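The dumpling counter at Wustlow

Tkachuk opens at noon and has usually sold out by eight. The room is narrow, with stools along one wall and a hatch at the back where the plates come out. The menu is short: potato and curd cheese, pork with dill, cabbage with mushroom, and a sour cherry one in July.

A plate holds nine dumplings, boiled or fried. Go for fried if you order the cabbage. The dough is thicker than at Surkura, two streets away, and holds up better in the pan. Butter and onions come with everything, and soured cream costs extra.
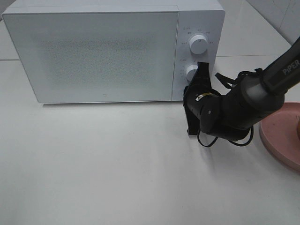 The kitchen makes 700 dumplings on a normal day and up to 3,000 in the week of the harvest fair, when the queue goes past the post office. Frozen bags are sold from the hatch in 400 g packs. Cook them from frozen in plenty of salted water, and give them two minutes more once they float.

Cukurari, on the station side, does a spicier lamb version and stays open later, but the portions are smaller and you will need to book. Tkachuk takes no bookings. Bus 287 stops outside, and the last one back leaves at half past nine.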